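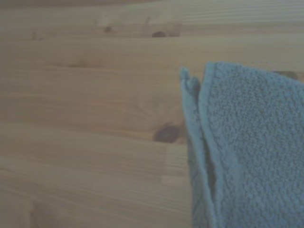 Why do my towels come out stiff?

Hard water and too much detergent, most of the time. I live in Kornby, where the kettle furs up if you so much as look at it, and my towels used to stand up by themselves. I cut the soap in half, added a splash of white vinegar to the rinse, and they were softer within two washes (no, they don't smell like pickles!). Skip the fabric softener on towels. It leaves a coating and then they won't soak anything up.

How often should I wash them?

I do bath towels every three or four uses and hand towels more often, mostly on account of my kids. If it smells musty when you pick it up, you've waited too long. Gym towels go in the same day, and please don't leave them balled up in the bag. I've done it and I was sorry.

Can socks go in with the towels?

Mine do, as long as the colors are close and the socks aren't wool. Turn them inside out first, and shake the lint off after.

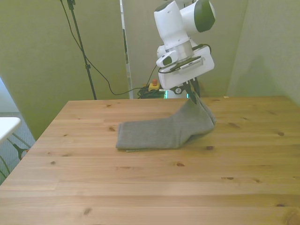

Natalie Treloar wrote in to say that she clips each pair together with a safety pin before it goes in the hamper and hasn't lost one since December. I tried it for a week and kept forgetting the pins, but she swears by it, so give it a go if you're more organized than me.

Do I need a dryer?

Nope! I went without one for years. Line drying is easier on the cloth and a lot cheaper, but it does make towels feel crunchy. Give them a good hard snap before you hang them

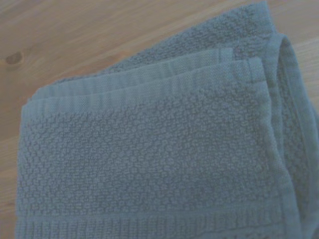

and another when you take them down, and you'll get a lot of the fluff back. If you do have a dryer, ten minutes at the end does the same job. My old Griltavus has a setting for it that took me ages to find.

What's the best way to fold a towel?

Whichever way fits your shelf. I fold lengthwise in thirds, then in half, then in half again.
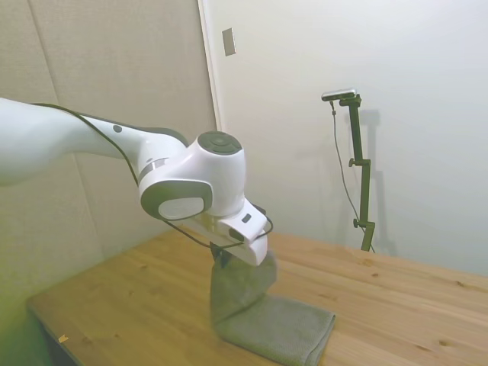

What about brand new towels?

Wash them before you use them, on their own, warm, with hardly any soap. New ones shed like a cat, and the dark ones bleed. I once turned a whole load of white pillowcases pale pink, and they're still on the spare bed.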